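# Hand gripper, second version

I have been building a pair of hand-held grippers in the evenings since January, and the second version is now good enough to write up. They have no motors. You squeeze, the fingers close, and a camera on top records the whole thing so an arm can learn from it later.

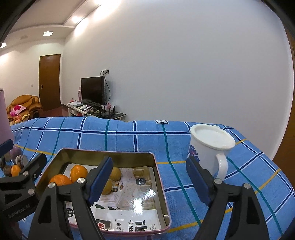 ## What changed from the first one

The first version had bare plastic fingers. They held a sponge or a rolled sock fine, but anything round and smooth slid out toward the tip. An orange was the worst. If I squeezed harder the finger bent at the joint and the orange left sideways.

So the new fingers are thicker and have a long blue rubber pad on the inner edge. The rubber is a sheet from Prarkberg, cut with a knife and a steel ruler. I glued the first set, and the glue let go after two evenings. The pads on there now sit in a shallow slot and the glue only has to stop them from creeping.

Near the upper joint each finger has two screws. Version one had a single screw there, and the finger could rotate a little around it. I could feel it as a click every time I closed on something.

## Printing

Each finger takes a little over 3 hours on my printer. I print them on their side so the layers run along the length. Roos Van Beek told me to do this back when I started and I didn't listen, and I broke two fingers at the joint before I went back and read her message again.

Infill is higher than it needs to be. I had black filament left on a Garg spool and wanted it gone.

## The linkage

The trigger linkage is still the weak part. It uses printed gears, and there is slop in them. With the fingers wide open you can wiggle one tip without the other moving. Iulian Bogdan has a set of brass gears in his drawer at the shared shop that might fit if I open up the housing. I need to measure the bore first. The drawing he sent is for a different part.

I also swapped the return spring. The old one was too stiff and my hand was sore after 10 minutes. The new one is from a Givico assortment box, second smallest size in the row.

## Fruit, a mug and a tray

For test objects I've been using what's in the house. Fruit in a tin tray is a good one. The rim is in the way, so you have to come in from above with the fingers open wide, and the pieces touch each other. A lidded mug is harder. The handle wants one approach and the lid wants another, and it is easy to bump the base with a fingertip on the way in.

Glossy paper under the objects is bad for the camera. The ceiling light bounces off it as a white patch. I haven't decided whether to keep that or not. Real kitchens have glare too.

## Recording

My goal for this round is 200 clean clips. Before this I had 2,826 frames from version one that I'm throwing out. The finger shape is different and mixing the two sets made the training worse when I tried it.

I log everything in Pramero, one line per clip with the object and which hand. I used to write this on paper and then couldn't read it.

## To do

- Measure the bore for the brass gears
- Round off the fingertips, they are too square for picking up small stuff
- Cut a spare set of pads
- Check that both trigger stops are at the same angle
- Order more short screws, I keep dropping them

I'll post the finger files after the tips are redone.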